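The Long Season at Oddsson Lake
How a small club changed the way it fishes for walleye, and what its members learned about a lake they thought they knew

2023-07-25

Oddsson Lake has never been a destination. It covers 853 acres of shallow northern water, it has one public ramp, and the nearest motel is a half-hour drive away on a county road that floods in spring. Anglers who do come tend to come back, and many of them belong to the Rokano Rod Club, which has held its gatherings on the east shore for three generations.

For most of that time the club fished the lake in one way. Boats left the ramp before dawn, ran to the rock reef off Pallard Point, and trolled crankbaits along the drop until the sun was well up. Walleye were kept, cleaned on the long table beside the boathouse, and fried at noon. The pattern was so settled that new members were handed a card with the trolling passes drawn on it in pencil.

The card is no longer given out. Over the last several seasons the club has adopted a slot limit stricter than the one set by the state, moved its principal outing from June to the fall, and asked its members to spread their effort across the whole lake. The change was not popular at first, and it has not been simple to carry out.

Jytte Bjarnason, who has served as the club's records secretary since before the change, keeps the catch books in a steel cabinet at her home. The earliest volumes are ledgers of the kind once sold to feed stores. Each entry gives the angler's initials, the length of the fish, the lure, and a note on the weather. The handwriting varies, but the habit does not.

"People assume the books were kept for science," Bjarnason says. "They were kept to settle arguments. That is why they are so complete. When two men disagree about whose fish was longer, the record gets written down very carefully."

It was the books that first raised concern. The number of walleye landed at Pallard Point had held steady, and most members took this as evidence that the lake was in good health. Bjarnason noticed that the hours had not held steady. Morning outings had stretched past lunch, and the noon meal had become a two o'clock meal without anyone having decided on it. The club was catching the same number of fish by fishing much longer for them.

The lengths told a similar story. Fish in the middle of the range, the dependable females that carry most of a lake's eggs, appeared less often with each passing volume. There were still trophies, and there were small fish in good supply. The years between them had thinned.

The Slot

The rule the club settled on is easy to state. Any walleye between 17 and 24 inches goes back into the water. A member may keep two fish below the slot on a club outing, and none above it. Fish are measured on a flat board with the mouth closed and the tail pinched, and a fish that touches the line is treated as being inside the slot.

Carrying out the rule asked more of the membership than agreeing to it. Walleye brought up quickly from deep water do not always survive release, whatever care is taken at the boat. Members were therefore asked to stop fishing below 25 feet when they intended to release their catch, which closed the lower edge of the reef to them for much of the summer. Several longtime members felt that this amounted to closing the reef altogether, and two resigned. One has since returned.

Equipment changed as well. Knotted nylon landing nets, which strip the protective slime from a fish, gave way to rubber mesh. Treble hooks were replaced with singles on many of the older crankbaits, a job that filled a number of winter evenings. The Proltov Shad, a wide-bodied lure that had accounted for more club fish than any other, proved difficult to convert. With a single hook at the tail it rolled onto its side at any speed above a crawl. Members tried heavier hooks, then longer split rings, then a small wrap of lead wire on the shank. The lead wire worked, although opinions still differ as to how many turns are correct.

New Water

The second part of the change was geographic. With the reef fished less heavily, the club had to learn the remainder of the lake, and it found that its collective knowledge was thin. The west basin, known on older maps as the Flats, had been dismissed as carp water. It averages 12 feet in depth and supports a broad stand of cabbage weed that reaches the surface by midsummer.

Trolling was impossible there. The first boats to try it came back with their lures wrapped in green stems. Members who had not cast a jig in years were obliged to relearn the technique, working the outside edge of the weeds with light heads and soft plastics, and letting the boat drift when the wind allowed. Results in the first summer were poor. In the second they improved, most of all in the hour before dark, when walleye moved out of the cover to feed along the sandy margin.

The most useful discovery was a narrow inside turn on the north side of the Flats, where an old creek channel comes within a short cast of the weeds. It does not appear on the printed chart. A member found it by accident while retrieving a hat, and the depth finder showed a shelf falling away beneath the boat. The club has asked that its exact position not be published, and this magazine has honored the request.

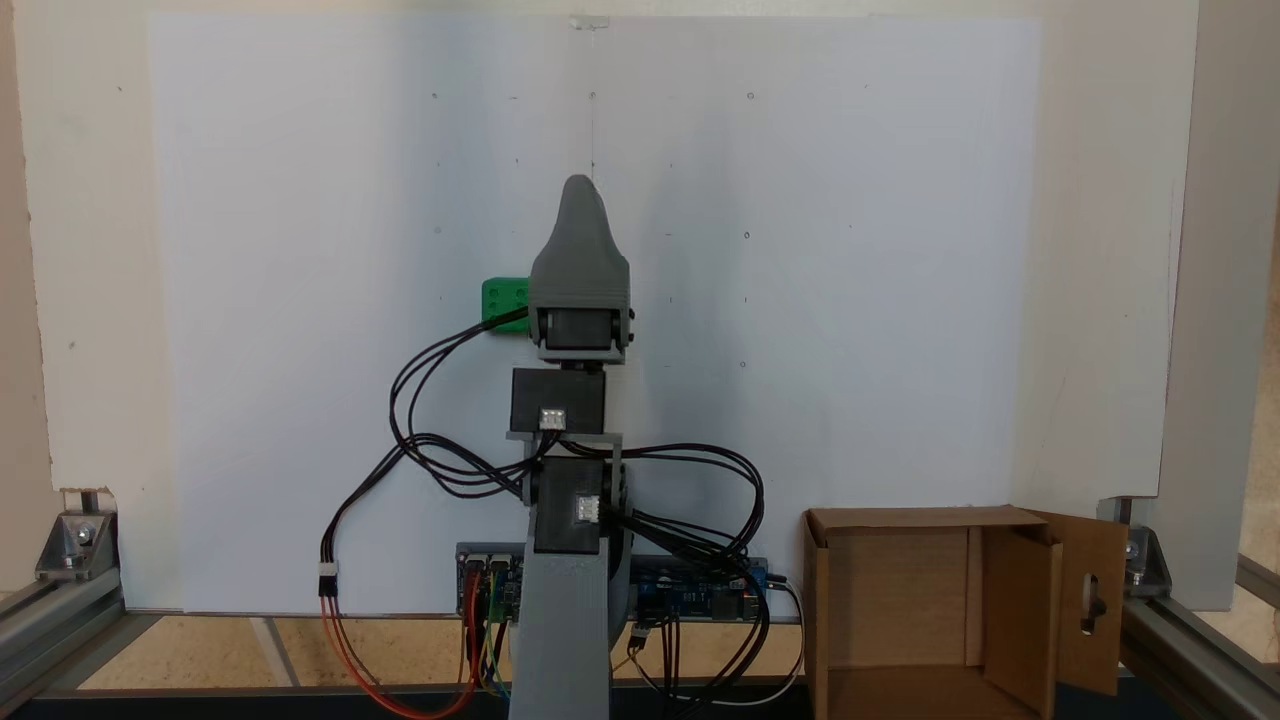 Fishing the weed edge has also changed the character of a club outing. Trolling is companionable but largely passive work, and conversation in the boat could run uninterrupted for an hour at a time. Casting requires attention. Boats hold farther apart, engines are off, and voices are kept low. Some of the older members have said that they miss the talk. Others have found that they prefer the quiet, and have begun coming out on evenings when no outing is scheduled.

November Water

The club's main gathering now takes place in November, in the short period between the last of the leaf fall and the first skim of ice. Walleye feed heavily at that time of year, and the cool water is easier on a fish that has been played and released. It is considerably harder on the anglers. Guides freeze, fingers lose their grip on small jigs, and the ramp must be sanded before any trailer goes down it.

Attendance last fall was 14 boats, fewer than the June outings used to draw. The fish, however, were in the weeds and along the channel as well as on the reef, and the catch book for the day shows a spread of lengths that Bjarnason had not entered in a long while. Nearly all of the slot fish were taken on jigs tipped with minnows, worked slowly and close to the bottom.

She is careful about what can be drawn from a single day. A lake responds slowly to a change in harvest, and a strong year class may owe more to a mild spring than to any rule adopted by a fishing club. The state survey crew is expected to net Oddsson Lake again within the next few years, and until then the books remain the best record available.

The club has set aside about $1,000 to have the oldest volumes copied and bound, as the ink in several of them has begun to fade. Members have also begun to record released fish by location, using a simple grid drawn over the lake chart – a practice that met with some reluctance from those who regard their spots as private. As a compromise, the squares were made large.

The fish fry has survived, in altered form. There are fewer fillets to go around, and they are smaller, so the meal is filled out with potatoes, coleslaw and a venison chili that has acquired a following of its own. It is served indoors now, in the boathouse, with the stove lit and the wet gloves hung on a line above it.

Bjarnason still fishes the reef on occasion. She goes alone, in a 16-foot aluminum boat that belonged to her father, and makes the first two passes from the old card before turning west across the lake toward the Flats. Her best walleye of last season came from the weed edge shortly after sunset. It measured 23 inches, one inch inside the slot, and she entered it in the book that night with the lure, the wind direction and the words "released, swam off strong."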